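Ticket 702 - Produce baskets, Maddocks House kitchen
Status: Closed, with one item carried forward
Opened: 4/23/23
Product: Darnard perforated storage basket
Supplier: Livadeo
Category: Storage and shelving

Summary of request

The kitchen at Maddocks House reports pressure marks on soft produce kept in the Darnard baskets. The marks are short, evenly spaced lines on the underside of the fruit. Avocados and pears are affected most. Onions, potatoes and citrus are not affected. The kitchen asks whether the baskets are faulty, whether they are being used incorrectly, and whether the supplier offers a liner that would correct the problem without closing off the ventilation.

A second matter was added to the same ticket by the morning shift. Small debris, mostly onion skin and dried soil, passes through the floor of the baskets and collects on the shelf below. The kitchen requests advice on cleaning and on the order in which baskets should be placed.

Entry 1 - Initial review

The request was received and assigned to Household Storage. The kitchen was asked to confirm the size of the baskets, the length of time produce remains in them, and whether they are stacked when full. The kitchen replied that the baskets are the standard size, that avocados are held for three to five days, and that full baskets are stacked two high when a delivery arrives. The kitchen further stated that no basket had cracked or lost its shape.

The Darnard basket is open on all sides by design. The walls and the floor are molded with rows of small rectangular openings so that air can reach produce from every direction. The rim is solid and is the part by which the basket should be carried if the handles cannot be reached.
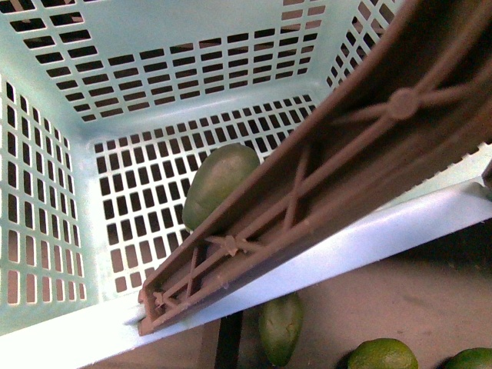
The bars between the openings are narrow, and a heavy layer of ripe fruit will rest its full weight on them. Firm produce is not harmed by this. Produce that yields to light pressure of the thumb will take an impression within a day, and the impression will darken after the skin is broken. On the information supplied, the baskets are not considered faulty. The marks are consistent with the load placed on the bottom layer.

The kitchen was advised to take the following steps while the ticket remained open:

1. Stop stacking any basket that contains avocados, pears or stone fruit.
2. Place soft fruit in a single layer.
3. Put firm fruit on the floor of the basket and ripe fruit on top when a single layer is not possible.
4. Record any new marks at the end of each day, together with the position of the fruit in the basket.

Entry 2 - Kitchen response

The kitchen confirmed that stacking had stopped. Marks were reduced but did not disappear. The evening shift noted that a basket filled with 900 grams of ripe avocados in a single layer showed faint lines on two pieces the next morning. The same weight of unripe fruit showed none. The kitchen regards this as acceptable for fruit that will be mashed, but not for fruit that is sliced and served.

The kitchen also asked whether sheets of paper towel could be used as a lining. This was discouraged. Paper towel holds moisture against the fruit, tears when the basket is emptied and leaves scraps in the openings. A folded cotton cloth may be used for a short period, provided it is changed daily and does not come up the walls.

Entry 3 - Emptying and sorting

It was established by telephone that the baskets were being emptied by tipping. Several pieces of fruit would strike the solid rim on the way out, and some of the bruising reported under this ticket was on the shoulder of the fruit and not on the underside. That bruising is a separate matter from the floor pattern and is corrected by lifting the fruit out by hand. The kitchen was asked to sort avocados beside the basket before refilling it, and to keep other produce to one side of the basket while doing so.
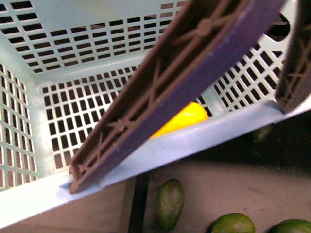

Iolo Trevor

The following is added for the record after my review of the sorting routine. Mixed baskets should be avoided where the kitchen has room to do so. Avocados ripen faster next to bananas, and a mixed basket is more likely to be opened, searched and put back several times in one shift. Each search turns the fruit and places new areas of skin against the bars. Where a mixed basket must be used, the avocados should go in last and come out first.

I have also asked the kitchen to stop using the floor as a sorting surface during service. A clean tray on the low bench is preferred. Fruit that has been on the floor is to be rinsed and dried before it is returned to any basket, and this applies to fruit that will be peeled.

With regard to liners, Livadeo confirms that the Grurkis mesh liner fits the standard Darnard basket. It is a soft woven mat, cut to the size of the basket floor, and it may be washed by hand in warm water. It does not cover the walls. One liner was sent to the kitchen for trial. A full order was not approved at this stage.

Entry 4 - Debris and cleaning

The second matter was reviewed on its own. Loose skin and soil will pass through a perforated floor, and no change to the basket is proposed. Onions and potatoes should be kept on the lowest shelf, so that nothing falls from them onto other food. Leafy produce and soft fruit should be kept on the shelves above.

Cleaning is to be carried out as follows. Empty the basket and tap it upside down over a bin. Rinse it from the outside inward, so that debris is pushed back the way it came. Use a soft brush on the slots, working along their length. Do not use a knife or skewer to clear an opening - the bars can be nicked, and a nicked bar will cut fruit. Allow the basket to drain on its side with space between it and the wall, and do not refill it until the corners have dried.

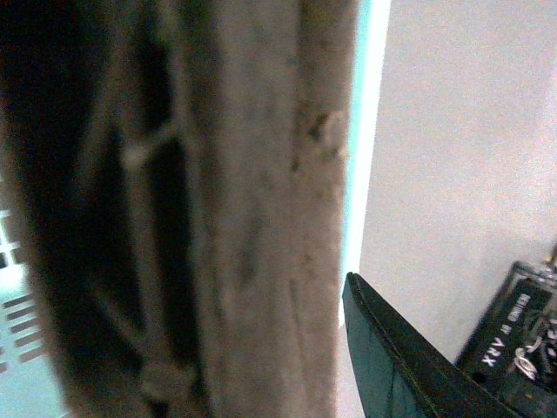
Attachment 3: Slotted panel at far left, plain pale wall at upper right.

The kitchen asked how wide the space should be. A gap of a hand's width is sufficient. Baskets pushed flat against a wall will dry slowly on that side, and the paint behind them may become stained over time.

Entry 5 - Trial result

The kitchen reported on the Grurkis liner after two weeks. No line marks were found on avocados held in a single layer over the liner. Pears were marked once, in a basket that had been stacked by a temporary member of the shift. The liner was washed four times and kept its shape. One corner curls upward and must be pressed down before the basket is filled.

The kitchen requests a liner for each basket used for soft fruit. Baskets used for onions, potatoes and citrus will remain unlined.

Resolution

No fault was found in the baskets. The marks were caused by load on the floor bars and were made worse by stacking. The shoulder bruising was caused by tipping. Single layers, hand emptying and the mesh liner have corrected both. The shelf order has been changed and the cleaning steps have been posted by the sink.

Carried forward: the liner order, to be placed with the October supplies request. The curling corner has been reported to Livadeo under the same ticket number, and a reply is awaited.

Contact Household Storage Support | Copyright Livadeo | Terms of use | Back to top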